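List: toy-lending
Date: 28 Nov 2022
From: Shayne Kerslake
Subject: Re: Donated bricks, where to start?

On the Tiltton branch's question:

> We have been given 32 bags of mixed toddler bricks from the nursery
> at Paewai that shut in September. Some are sticky, some have teeth
> marks, and there are other toys in with them. We lend in sets and I
> have no idea how many sets this makes. Do you sort first or wash
> first? And do you weigh or count when a set comes back? Our shelf
> space is one bay in a shared hall, so it can't all sit out for weeks.

We had a smaller lot two years ago and made most of the mistakes with it, so I'll put down what we do now.

1. Pull the rubbish before anything else

Open one bag at a time on an old sheet. Anything cracked or chewed through goes straight out. Check inside hollow undersides for hair, raisins and stickers. Wheels and figures go in a separate bag for later. Don't tip a second bag out until the first is finished.

2. Sort by color, then wash

We used to wash first and ended up handling everything twice. Now each color gets its own tub and goes into its own mesh laundry bag. Hand wash in warm water with dish soap, rinse, and stand the bricks open side down on towels overnight. Turn them in the morning. Pink is always the short color here, so a stray pink one is worth hanging on to.
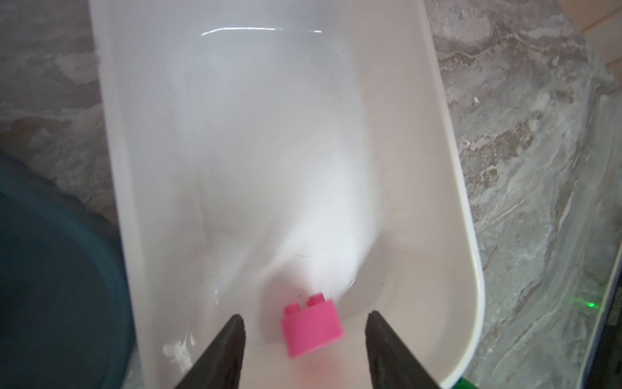
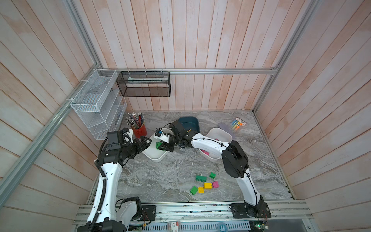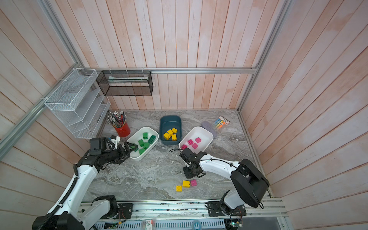
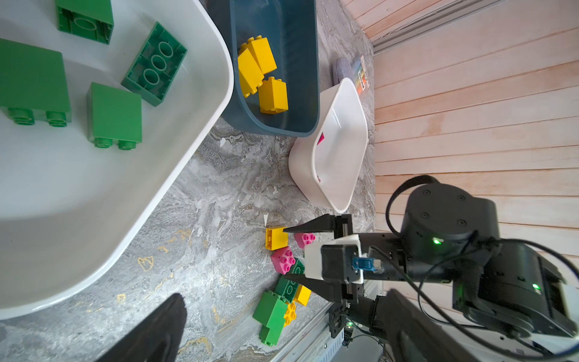

First one: a pink brick in a white tray. Last one: green bricks in the white tub, yellow in the dark blue bin. The second and third show mesh holders hung on rails, and hanging things up like that might help with your one bay.

3. Decide the set size before you count

Ours are 60 bricks for the small set and 80 for the large. Both fit in a drawstring bag that a parent can carry along with a child. We did try a box of 1000 for group hire. It took two people to lift and went out once.

Put the same mix of shapes in every set. Families don't mind which colors they get, but they do notice if there are no long ones.

4. Weigh on return

Weigh the full set once, in its bag, and write the figure on the tag. A kitchen scale is good enough. If a set comes back light by more than one brick, count it. If it's one brick, let it go and top it up from spares. Keep the spares in a lidded bucket under the desk.

5. Tags and bags

The paper tags we started with lasted a month. We now use the Dekoveck luggage tags with a card insert, written in pencil. The bags came from Fornovano and have held up, though the cord pulls through if you don't knot it.

On time: your lot will probably take roughly four sessions with three people, longer if the sticky ones are very sticky. Do the cleaner bags first so you have something to lend.

Does anyone have a way of getting permanent marker off yellow bricks? We have a bag of them with a child's initials on every piece and have tried dish soap and baking soda.

Shayne Kerslake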